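Household Bowl Handling with a Hand-Held Gripper
Student project report, Abella Robotics Club
Author: Nestor Cabrera
August 30, 2026

1. Task
Nested dishes are hard to grasp by the rim. The Stendero project records human demonstrations of this task in homes for later policy training. Each demonstration starts with the fingers open.

2. Setup
The dishes stand on a dining table with a patterned cloth runner. In the mixed stack, a small steel bowl sits on top, over a metal bowl and a green dish, all on a large white base. The fingers carry blue pads.

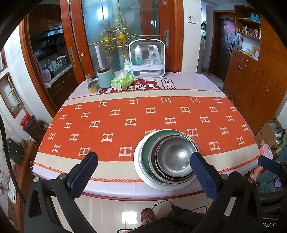

3. Data
The club collected 76 demonstrations. Three were dropped for missing timestamps, leaving 73. Of these, 63 were used for training and ten were held back. Training ran for 300 epochs.

4. Known issues
Reflections on polished steel disturb the rim detector. The patterned runner adds false edges near the plate. Both cases need separate labels in the next set.
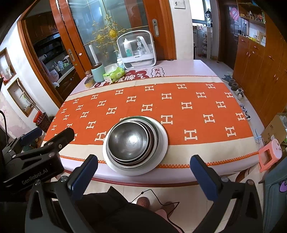 Figure 2. Open fingers on either side of the nested steel bowls.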